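Filtering teleoperated demonstrations before training: the Winitz method, step by step
Ebere Briggs
February 25, 2022

These are the steps we use to turn a raw set of teleoperated recordings into a training set for a grasping policy. The method scores each demonstration by how well a small model trained on the others can predict it. Low scorers are dropped. You need a set of recordings with joint positions and one fixed camera view, and a single GPU.

1. Put all recordings in one folder and run the Triltby converter. It resamples the joint data to match the video and writes one file per demonstration. Our set had 3,929 files at this point.

2. Remove recordings with missing camera data or a stalled joint stream. The converter log lists them. We were left with 3,494.

3. Split what remains into 3 parts by recording session. Do not split at random. Demonstrations from one session look alike, and a random split makes every score look better than it should.

Check a few videos from each task by eye before going on. For the tea service task, look for the moment the fingers close on the pot. The handle and the lid are close together, and polished steel picks up reflections of the hand, so a contact label can easily end up several frames early.
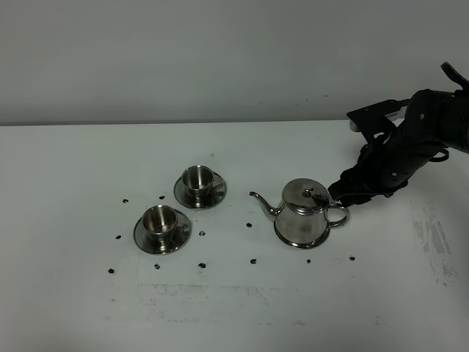
Tea service task: the hand holding the teapot near the lid and handle, with two cups on saucers to the left.

4. Train the small model on two of the parts and score the third. Repeat until every part has been scored. Keep the same random seed for all runs.

5. Rank the demonstrations within each task, then keep up to 2,000 in total. Ranking across all tasks at once will throw out most of the hard ones.

6. Train the full policy on the kept files. Train a second one on the same number of files picked at random, and use that as your baseline.

In our tests the filtered policy released the handle more cleanly and made fewer false starts. We saw no gain on Drovton, where the demonstrations were already very uniform. If your scores all fall in a narrow band, skip step 5 and train on everything.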